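Subject: Re: [wasteline-dev] Grasp planner picks the tie instead of the bundle
Date: Saturday, November 21, 2020

> We updated the Stindositz cell to the new planner on the test branch and
> the sorting task got worse. With bundled items (cables with a tie, sticks
> with a tie) the top-ranked grasp is very often on the tie or on the free
> ends of it. The arm closes on almost nothing, lifts, and the bundle stays
> behind or gets dragged. Loose items are fine. We did not change the camera
> calibration or the gripper config. Is this a known problem, and is there
> a setting for it? For now we have gone back to the July release.
>
> Second question: the planner node sometimes takes several seconds on the
> first request after a restart. Is that expected?

Yes, it is known, and I think I have the cause. There is no setting for it yet. Going back to the July release was a sensible thing to do if you need the cell running.

The short version is that the segmentation got better and the ranking did not keep up. In the July release the mask for a bundled cable came out as one blob, tie included, and the ranker put the grasp near the middle of the blob. The new model splits out thin parts as their own segments. A tie end that sticks up is now a clean, isolated, tall segment with free space on both sides. Those are the things the ranker gives points for, so it wins.

I replayed our Histholm logs against both versions to be sure. The set is 109 requests on bundled items. With the test branch, 52 of them had a top grasp on a tie or a tie end. With the July release it was 2. Loose items show no difference that I would care about, same as you report. 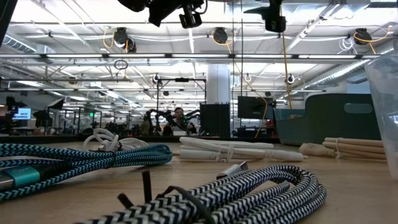
The two kinds of item fail in different ways, so please keep them apart when you send logs. On the cables the trouble is mostly height. A stiff end standing above the coil gets the clearance bonus, and the approach is nearly vertical, so the collision check has nothing to complain about. On the sticks and rods the tie is low and flat, and there the problem is the centering term. The tie sits somewhere along the bundle, the segment is small, and its center is easy to reach, so it scores well even though the width is far too small to hold anything.

What I have on my branch right now:

1. A merge step after segmentation. If a thin segment touches a larger one along most of its length, or at its base, it is joined to the larger one before grasps are sampled. The original labels are kept in the message, so anything downstream that reads them should still work.

2. A minimum width for grasp candidates, set per gripper. The default is 0, which means off. I would like people to try 20 percent of the full opening first and report back. If you handle single thin cords on purpose, leave it off, or you will lose them.

3. The clearance bonus is capped. It used to grow with height without any limit, which was harmless when the masks were coarse.

Step 1 alone fixes most of the cable cases. It does less for the sticks than I hoped, because a pale tie on a pale bundle is sometimes merged and sometimes missed from one request to the next, depending on the light. The width limit catches those.

One case is still open. Where a coil has a metal connector resting against it, the merge step leaves the connector as a separate segment. I think this is right, as some of us do want to pick by the connector, but the ranker then treats it as a separate item and the count of remaining objects is off. I would like to handle that with a parent id in the message – the field is already there from the Gowda bridge and is not used for anything else. If somebody does depend on it, please speak up before I start writing to it.

On your second question: yes, that is expected, but it should not be. The model is loaded on the first request and not when the node starts. I moved the load to startup on the same branch. The node will now take longer to report ready, so if your launch file has a short timeout you may need to raise it.

To try all this, check out the branch tie-merge, rebuild the planner package and the messages package (both, since the message definition has a new comment and the checksum script is picky), and delete the cached candidates. If you skip the last part you will get old grasps for items that have not moved, and the results will make no sense.

Logs that would help me the most are ones with the raw depth included, with more than one bundle on the table, and with the second- and third-ranked grasps turned on in the debug output. Top grasp only is not enough to tell whether the ranker or the sampler is at fault.

I have not touched the place side. If bundles come out of the gripper at an angle over the bin, that is a different thread.

--
Planner maintainer, Wasteline
Histholm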